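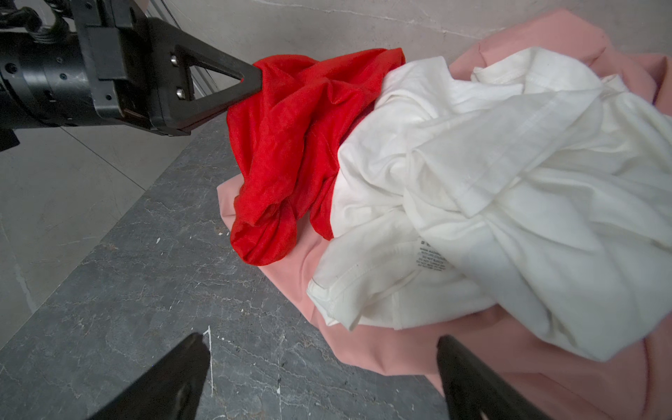 Red sheer next to white cotton: sort by color or by fabric?

Home > Forums > Laundry & Fabric Care > Sorting

Posted in: Sorting, Delicates, Mixed Loads
Last updated: 2022-02-15

unska_414
Small load, three fabrics. Thin red garment with a slight sheen, white cotton T-shirt, matte salmon-pink piece under both. The care label on the T-shirt is printed directly on the inside and can't be read in the photo. The washer is a Cartwright with a 1,000 rpm maximum spin. I planned to run red and pink together on cold and hold the white for the next load. Correct?

drumside
No. Sort by fabric first. A sheer weave snags on heavier items at full spin. Red goes alone in a mesh bag, lowest spin. Pink and white can share a cold wash if the pink has been washed before.

Humis
Disagree on pink with white. Pale dyes transfer too, and it shows on white cotton before anything else. Test it: damp white cloth, press on an inside seam for 2 minutes. Any color on the cloth, keep them apart.

unska_414
Will test. Second question is storage. I have a white wire basket hung from the rail on the back wall and a black five-hook rack on the right wall. Both are free, and the clothes are in a heap on the tile between them.
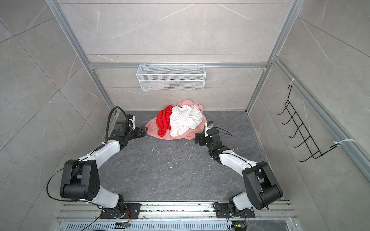
Drunport
Use the basket for the white only. Sheer fabric catches on wire ends, so file or cap those before anything delicate goes in. Also sweep before sorting on a floor. Grit in a wash load is abrasive.

drumside
Hooks are fine for the pink. I would not hang the sheer one on a narrow hook. It leaves a point in the fabric.

unska_414
Seam test done on the pink, no transfer. Running it with the white, cold, 20 minute cycle. Red by hand.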